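We use cookies to remember your preferences and keep the course pages working. Accept all | Manage settings

Week 6 - Handling Soft Stuff: Tulle, Net and Other Fabrics That Won't Behave

Hi everybody! Notes for the people who missed class, and for those of you who were there and wrote down nothing but the snack order (I saw you). Piyumi Samarakoon lent me her sheet on costume storage, so a lot of the good bits are hers.

We started with picking up. Most of us grab a ruffled thing by the ruffle, because it's right there and it sticks out. Please don't. Gauzy edges stretch and tear long before the main cloth does. Get your hands on both sides, lower down, where the fabric is smoother and there's more of it, and lift the whole bundle together.

Next, where to put it down. A big table is best, but a padded seat will do for a minute if you're short on space. Two warnings from me:

- Felt and fuzzy upholstery shed. Check pale fabric for lint before you fold.
- A seat that swivels will swivel. Hold it still with your knee or push it against the wall.

If part of the bundle hangs over the front, bring it back up before you let go. I lost a whole petticoat to the floor that way in May, and it was not a clean floor.

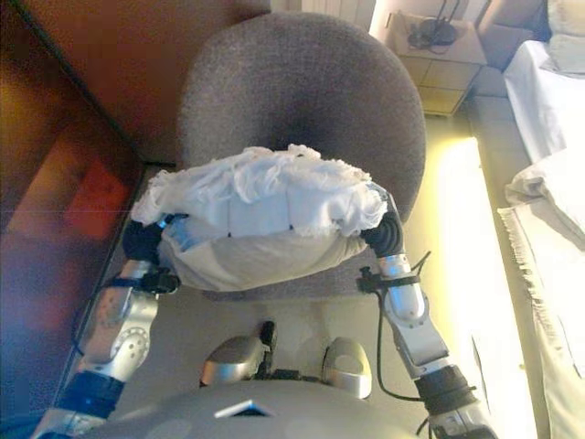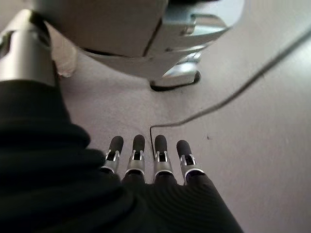 First picture: white bundle on the round gray seat, held from both sides. Second picture: ribbed black glove, close up.

Now, finding the fold. With a crumpled heap I look for any line that's already there, a hem or a crease or a band of color, and work outward from it. Noémi Farkas shakes hers out first and starts over - fine too, if you have the room and nobody's coffee is nearby.

Keep the folds loose. Tulle wants air, and if you press it flat it will remember every wrinkle until opening night. I roll mine around a cotton sheet and put it on the top shelf with nothing over it.

Gloves came up at the end. Thin ones are nice with net, since rough fingertips snag on everything (mine are terrible in winter). Take your rings off either way.

For next time: bring 3 pieces of fabric from home, at least one of them sheer, and read the Kumarasinghe handout up to the part on hanging. Skip the mothball section, we'll fight about that in class.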